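Shared Tables in Student Dining Rooms: A Small Study in Breddale

Project report, second year, Interior and Social Design
Petrică Crăciun
Supervisor: Stella Mbwambo

1. Why I chose this subject

When I came to Breddale I ate alone for almost the whole first term. The dining room of my residence, Vokon House, has many places to sit, but the people go in, take a chair at the wall and look at the phone. In the house of my cousin's friend, which is the Lungu residence on the other side of the river, the same kind of students eat together and stay for a long time after the food is finished. I wanted to understand if the furniture has a part in this difference, or if it is only the habit of the people who live there.

My question was simple: does the shape and the size of a table change how long students stay at the evening meal, and how much they speak with persons they did not know before?

2. What other authors write

Most of the books in our library about dining are for restaurants, where the owner often wants that guests leave quickly. This is the opposite of my interest. I found more help in texts about schools and homes for old people. Several of them say that a round table makes it easier to see all faces, and a long table makes small groups of neighbors. They do not agree about the best size. One author prefers places for six, another says that with more than eight persons the talk always breaks in two parts.

3. Method

I observed the evening meal in both residences during May. I sat in the room from half past five until the kitchen closed and I wrote down when a person sat and when the person left. In total I have 1,048 sittings in my notebook. I did not write names. Both residences gave me permission, and there was a paper on the door which explained the study.

I also made interviews with 14 students, each of them some 20 minutes. I asked where they like to sit, with whom, and what would make them move to another place. The interviews were in English, also when it was the second language for both of us, so a few answers are short.

Wooden tables, two round-edged views and one rectangular table:

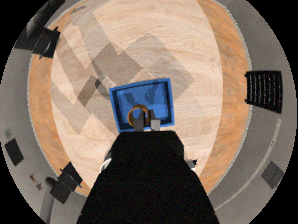
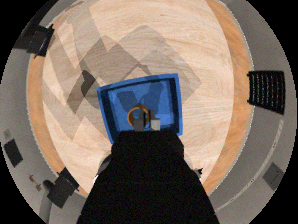
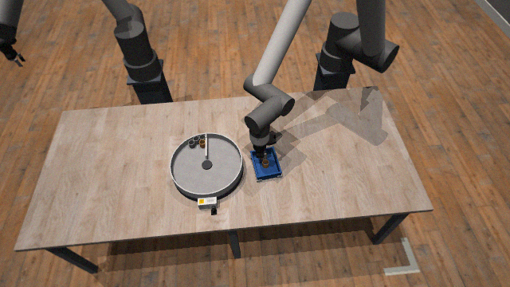 4. Results

In Vokon House most persons stayed less than half an hour. The shortest sittings were at the small square tables near the window, which surprised me, because the window has the best light and a view of the garden. In the Lungu residence the sittings at the large tables were clearly longer than at the small ones, and this was true on quiet evenings also.

The interviews gave a more mixed picture. Eight students told me that they choose the place by the people and do not think about the table at all. But when I asked about a day when no friend was in the room, five of these eight described a table, not a person: "the end of the long one" or "the one where you are not in the way." Two students said that a large table is uncomfortable when you come alone, because you feel that you must ask if the chair is free.

Noise was mentioned more often than I expected. The floor in Vokon House is hard and the chairs have metal feet, and one student said that she takes her plate upstairs only for this reason.

5. Problems of the study

The two residences are not equal. Lungu has a cook who knows everybody, and the food there is served later. I cannot separate this from the furniture. I was also visible in the room, and in the first evenings some students came to ask what I write, so they stayed longer. I removed those evenings from the results.

6. What I would try next

My supervisor proposed to exchange tables between the residences for one month. Stusach, the company that delivers furniture to both houses, answered that it is possible outside of the exam period, but the transport must be paid by the school. I asked for a smaller test: to push together four of the square tables in Vokon House - this costs nothing - and to put felt under the chairs. The house manager has agreed to begin with the felt.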